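Two arms, one table: looking after the flower cell

Posted September 12, 2026

I spent most of this summer with the two-arm cell at our Gurnport workshop, and people keep asking what goes into keeping it running. Mostly wiping, tightening and swearing at cables! I've put together a short gallery with my notes. The cell is a tabletop setup that handles vases and stems, and Kirsty Donnelly and I share the upkeep. She does the software side, I do anything that needs a hex key.

A bit of background before we get to the good stuff. We re-zero both arms every 30 hours of run time. The counter read 1,906 when I did the last one, and the left arm needed a tiny correction at the wrist (the right one was spot on, as usual, the show-off). Eckhard Wunderlich got me into the habit of writing the joint offsets on paper as well as saving them, and I've been grateful for that twice now.

Cables are my pet subject, sorry. When we first set the cell up in February I had everything strapped down tight because it looked neat. Then the wrist turned all the way over and pulled a connector half out of its socket. Now I leave a lot more slack, run each arm through its full range by hand with the power off, and only then do up the ties - loosely! Kirsty says it looks like spaghetti. Fine by me.

The fingers get checked before each session. I wipe them down, look for nicks at the tips and open and close them a few times while listening for grit. Stems shed bits everywhere, especially the dried ones, so there's a soft brush hanging by the door just for this.

On to the cell itself, with flowers out.
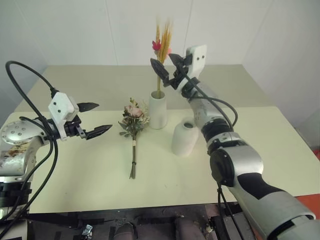 Right gripper up at the dried stems in the tall vase, left one wide open beside the bouquet. Check out the big cable arch over the left arm.

Next on my list is a proper clean of the left arm's housings, plus a new set of finger tips for the spares drawer. Kirsty wants to move the short vase's default spot a little farther from the right arm, so I'll be re-teaching those positions on Monday. If you run a similar setup and have a cable trick that works, leave me a comment - I'll try pretty much anything.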